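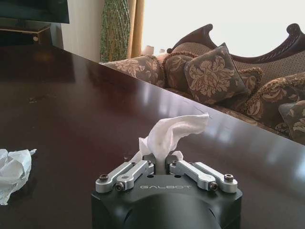 数据说明 | 居家物品与台面

Dellholm 深色桌面与纸巾资料集：说明文件（README）

2020年5月4日　文：Madalena Leitão
打印本页 | 以电子邮件发送

一、概述

本资料集收录居家及接待场所中深色木质桌面与一次性纸巾的记录，由 Dellholm 居家用品资料室编制，供家具养护、室内陈设及日用纸品方面的人员查阅。全集共有条目365条，涉及桌面41张，附照片464幅。每一条目对应一张桌面与一种纸品的一次组合，照片数量因条目而异。

编制工作始于 Vanport 一处公寓式酒店的家具登记。该处餐桌、边桌多为深色木面，客房部要求在登记家具时一并写明桌面用纸的种类及纸屑残留情况。登记表后来由资料室接收，统一字段后形成现在的版本。

二、收录范围

桌面以木质为限，颜色为深棕、红棕、近黑的樱桃色及黑色。玻璃、石材和金属台面不收。桌面铺有桌布或透明软垫的，须在揭去之后方可登记；无法揭去的，另存于附表，不计入正式条目。

纸品包括盒装面巾纸、袖珍包纸巾、餐巾纸和厨房用纸。湿巾不在收录之列。带有印花或染色的餐巾纸可以收录，但须注明底色。

深红棕色的光亮桌面与亮白色纸巾反差明显，纸的轮廓、褶皱和垂下的边角都容易辨认，适合用作练习填写“形态”一栏的材料。哑光桌面和未漂白的本色纸辨认较难，建议在熟悉字段之后再使用。

三、字段说明

编号：由桌面代号与条目序号组成，中间以短横线连接。桌面代号一经分配不再更改，家具移往别处后仍沿用原号。

桌面颜色：按色卡填写。色卡由 Hulard 提供，登记时应与桌面放在同一光线下比对。介于两色之间的，取较深者，并在备注中写明。

光泽：分为光亮、半光、哑光三级。旧家具同一桌面各处光泽不一的，以中央部分为准。

纸品种类：按包装所示填写。包装已丢弃的，填“纸巾，种类不详”，不得凭手感推定。

层数：仅在包装标明或可以无损分开时填写，否则留空。

形态：记录纸巾当时的样子，可选平铺、对折、揉团、拧转、竖起、垂搭。一张纸巾可以同时具有多种形态。例如，纸的下端收紧，中段拧成松软的一束，上端向一侧翻倒成一片皱褶的，填“拧转、竖起、垂搭”。翻倒的方向以看照片者的左右为准，写入备注。

与桌面的关系：填“接触”“未接触”或“不能判断”。纸巾下缘被遮住时，一律填“不能判断”。

残留：分为无、少量纸屑、明显纸屑三级，由登记人在现场查看后填写。仅有照片而无现场记录的条目，此栏留空，事后不得补填。

四、登记方法

登记前先收走桌上的杯盘和文具，用干燥的软布顺木纹方向轻拂桌面一遍。桌面留有水迹的，待其干透。不得为登记而使用上光蜡或喷雾清洁剂，已经使用的，应写明产品种类与使用时间。

纸巾从包装中取出后即可登记，无须抚平。登记人不应为照片美观而调整褶皱。一张纸巾只登记一次，用过的纸巾当日清理。

照片应能看出桌面颜色。光亮桌面上常有窗户或灯具的反光，遇此情况可改变拍摄方位，或拉上一侧窗帘，不得使用软件涂抹反光。桌面远侧边缘是否入照不作要求，入照时不必保持水平。

五、核对与修订

全部条目由 Rosário Quintela 与 Sipho Sithole 分别核对。核对人不查阅对方的意见，两份意见不一致的，交 Graça Cardoso 裁定，裁定结果记入修订栏。争议主要集中在“揉团”与“拧转”的区分上，现行规定如下：能看出主要走向的填“拧转”，看不出走向的填“揉团”。

颜色一栏曾作过一次集中修订。早期登记表使用“咖啡色”“枣红”“黑檀色”等习惯叫法，与色卡不能一一对应，现已按照片和家具清单重新填写，原叫法保留在备注中。其中有2张桌面在修订前已经翻新，颜色以翻新前的记录为准。

六、已知不足

几乎所有条目都采用白色纸品，本色纸与彩色餐巾纸的条目偏少，不宜据此比较不同纸色的辨认难度。

桌面木材的树种大多未经鉴定。色卡中的“黑樱桃色”仅指颜色，与树种无关，引用时请勿改写为“樱桃木”。涂饰种类同样未作检验，“光亮”一词只说明外观。

残留一栏依赖登记人的目力，深色桌面上的细小纸屑较浅色桌面易于发现，本集数据不应直接与浅色桌面的资料合并统计。

七、使用与引用

本资料集可用于教学、内部培训和非营利性质的研究。引用时请写明资料集全称及编制单位。对条目作出改动后再行分发的，应附改动说明，并保留原编号。

拟用于纸品包装或家具销售宣传的，须事先书面申请，由 Jaime Amaral 受理。申请中应列明所需条目的编号和使用期限。Vandenberghe 家具目录所附的桌面照片不属于本集，相关事宜请与该目录的出版方联系。

八、后续安排

下一次增补定于7月，拟加入餐边柜台面与书桌，字段不变。如发现颜色或形态填写有误，请来函注明编号、栏目及建议的填法，增补时一并处理。

联系我们：Dellholm 居家用品资料室 | 版权所有，转载须经许可 | 返回顶部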